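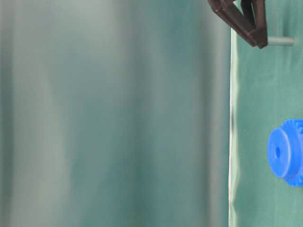

Torico asked us last spring why a planner should need to know how sure the vision system is. Most of what Namel does follows from that question, so it is a fair place to begin.

Namel writes control and perception software for robot arms that put small parts together: rods, gears, pins, bushes. We do not build arms or grippers. Our code takes camera input, estimates where each part lies and how it is turned, and passes that estimate to the planner together with its error. If the error is larger than the clearance of the hole, the planner asks for another view before it moves.

The software comes in two packages. Stesetano handles pose estimation and camera calibration. Watkins is the motion planner and runs the force loop during insertion. They share one message format and can be bought separately, though the logging tools expect both.

Closed grips are the hard case. Once the fingers meet on a short rod, part of it is hidden, and the estimate has to be carried forward from joint positions and whatever remains in view. Stesetano refreshes that estimate 30 times a second. Plain cloth backgrounds are used for tuning, and cluttered ones are kept for the release tests.

Every release is run against 104 recorded assembly tasks. A task that passed in the previous version and fails in the new one blocks the release. Release notes list known faults, including those with no fix planned.

Support is by email, and calibration files may be attached. The next release is due in March.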